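How do you teach a robot to tidy up?

Hi, I'm Delphine Ruiz-Ortega, and I have a job that my nephew thinks is made up. I teach a robot to put things away. Our robot has two arms, two legs and two hands, and it is called Mundar. It can carry a folder across to a shelf. It can't do a cartwheel, tie a shoelace or tell you a good knock-knock joke (I've tried).

I work in a small lab with my friend Callum Moffat. Our project is called Hukarine, and it asks one question: can a robot learn a job by copying lots and lots of tries, even when the tries are a bit messy?

Think about how you learned to pour milk. Did somebody give you a list that said "tip your wrist this far, now stop"? I bet not! You watched a grown-up, you had a go, you spilled some, and you had another go. After a while your hands just sort of knew.

For a long time, robots got the list. Somebody typed in every single move. That works nicely in a factory, where each part turns up in exactly the same spot all day long. It works terribly in an office or at home, where people leave things all over the place. Move the shelf over by the width of your thumb and a robot with a list will try to put your book into thin air.

So we do it the milk way. We pick one job and do it over and over, with a person guiding the robot's arms, and a computer remembers all of it: what the cameras saw and how each joint bent. Each try is called a demonstration, or a demo if you're in a hurry.

The job we picked is filing. The robot has to take something flat and slide it into a magazine holder, one of those upright boxes with a sloping front that your teacher might keep workbooks in.

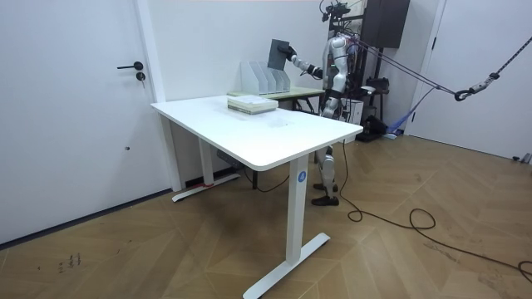
Filing practice in the lab. The ropes are a safety tether.

Filing sounds easy, but try it with your eyes half shut. You have to hold the flat thing upright, line it up with a gap that isn't much wider than it is, and then lower it without bumping the side. Your brain does all that while you're thinking about lunch. A robot's computer has to work it out from pictures, many times every second, and its legs have to keep it balanced the whole time its arm is stretched out. Try leaning over a table with one arm out and you'll feel your own legs joining in.

Now for the part I like best, the experiment. We wanted to know what kind of practice is the best practice, so we made two piles of demos. Each pile had 200 in it.

In the first pile, every demo was as perfect as we could make it. The holders stayed in the same place and the arm went straight there. Callum did most of those, because he is very patient and I am not.

In the second pile, we let things be wobbly. We shifted the holders a bit. Sometimes the person guiding the arm missed the gap, backed up and fixed it. Those ones were mostly mine!

Then we trained the robot twice, once with each pile, and gave it the same test both times. The test had 200 turns, with the holders in spots the robot hadn't practised.

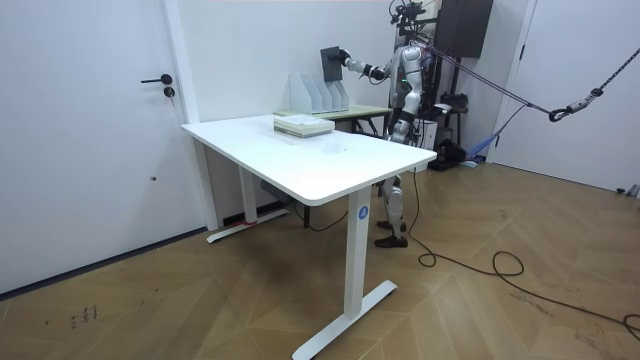
Before we started, I asked everybody at lunch to guess which pile would win, and most of them picked the perfect one. I did too. Perfect practice sounds like it should be better, doesn't it?

After learning from the perfect pile, the robot got 19 right. After learning from the wobbly pile, it got 145 right. I made Callum check the scores again on Tuesday and they came out just the same.

We think we know why. A robot that has only ever seen perfect tries has never seen a mistake, so when it goes a little bit off, it has no idea what to do next. The other one had seen plenty of mistakes being fixed. When it went crooked, it could copy the fixing part as well.

We still have lots to find out. We've only tested one kind of job, and 145 out of 200 means a fair few turns went wrong. Next we'd like to try thicker books, and floppy things like comics, which bend when you pick them up – I'm a bit nervous about the comics.

If you want to try this yourself, get a friend, a blindfold and a shoebox standing on its end. Put the blindfold on and have your friend guide your hand until you can drop an envelope into the box. Practise with the box in one place, then ask your friend to slide it over a little and have a go with no help. Write down how many you get in. Then swap, and this time move the box around during practice too.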